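Tri du matériel électrique, enfin

Billet écrit vite, il est 23 h passées et demain je me lève tôt. Désolé pour les fautes.

Donc, l'électricité de l'atelier. J'en parle depuis janvier, j'avais promis un point, le voilà. Pour ceux qui prennent en route : l'atelier c'est l'ancienne remise derrière la maison, à Eder. Deux prises en tout, dont une derrière l'établi, inaccessible. Une rallonge qui traverse tout. Vasanthi s'est pris les pieds dedans deux fois, elle m'a dit la prochaine fois je la coupe. Message reçu.

Le plan

Rien de fou. Une petite ligne dédiée qui part du tableau de la maison, un coffret dans l'atelier, trois prises au-dessus du plan de travail, une près de la porte. L'éclairage plus tard, on verra, j'ai pas encore choisi. Karthik est électricien, c'est lui qui raccorde côté tableau, moi je touche pas à ça. Je fais les saignées, les goulottes, les trous. Le sale boulot quoi. Il m'a envoyé une liste par message, j'en ai perdu la moitié en changeant de téléphone, il a fallu lui redemander. Pas glorieux.

Le carton

Le vrai problème c'était le carton. Tout ce que j'avais gardé de l'ancien appart, plus ce que Rafsan m'a refilé après son chantier de Dernholm. Des interrupteurs jaunis, des dominos dans une boîte à thé, un bout de gaine, des vis sans rien à visser. J'ai tout renversé par terre un soir et j'ai failli tout remettre dedans.

J'ai quand même tenu. Les trucs jaunis, déchetterie. Les vis, dans un bocal, on fera semblant que c'est rangé. Le reste je l'ai passé en revue avec Karthik au téléphone, haut-parleur, lui qui mangeait. « Ça c'est bon. Ça tu jettes. Ça, montre-moi avant. » Une bonne heure quand même. J'ai racheté ce qui manquait : 38 euros, goulotte comprise. J'avais budgété le double, bonne surprise.

Ce que je garde sous la main

J'ai monté le plus utile sur le bureau blanc, celui qui se règle en hauteur, bien pratique pour bricoler debout. Le coffret gris avec son couvercle transparent fumé, au milieu. La plaque de prise blanche, à plat, que je vois bien au-dessus de l'établi. Les petites pièces en plastique blanc dans la coupelle mauve, sinon elles roulent et je les retrouve dans six mois. Et la multiprise, en attendant les vraies. Le cube gris avec le gros trou rond est resté là aussi, juste à côté du coffret.
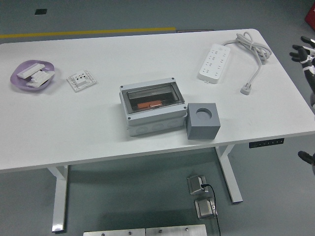
Ce qui reste à faire

- finir la saignée côté porte (le mur s'effrite, c'est pénible)
- fixer la goulotte, j'ai les chevilles
- choisir la hauteur des prises, Vasanthi veut plus haut que moi
- appeler Karthik pour caler une matinée
- rendre la perçeuse à Rafsan, depuis le temps

Pour la hauteur, si vous avez un avis je prends. J'étais parti sur juste au-dessus du plan de travail mais avec les boîtes empilées contre le mur on verra plus rien. Elle a surement raison. Je lui dirai pas tout de suite.

La suite quand les goulottes seront posées. Je vais me coucher.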